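The Case for the Slotted Bin
By Benedetta Serra

Storage containers are usually sold by volume. For a shared workroom, the wall matters more. A solid-sided bin hides its contents from anyone standing beside it, and a lid hides the rest. At Halside, where the shelving was reorganized in January, most of the replacements have open sides.

Slots reduce weight and let air through. They also weaken the wall, so better designs put material back as ribs and thicker corners. The rib between two rows of openings carries much of the load when a full bin is lifted.

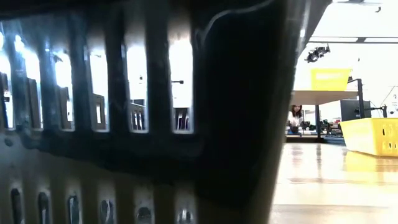 Tall slots over small rounded holes in a dark gray bin, with a yellow basket on the floor.

Color is the second variable. Halside's rule is short: yellow for items in daily use, dark for tools, white for anything that sheds dust. Labels were tried first and dropped after 72 days. A raised shelf keeps one container of each color within reach and leaves the tabletop under it free.

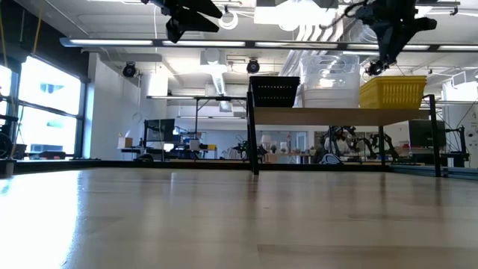 Corrado Santoro would go further and remove the dark bins altogether, arguing that small black parts disappear against a black base however many openings the sides have. His preference is a pale liner, cut to size and replaced when it stains.

The liner adds 99 grams per bin. Halside has ordered a trial set from Mudach.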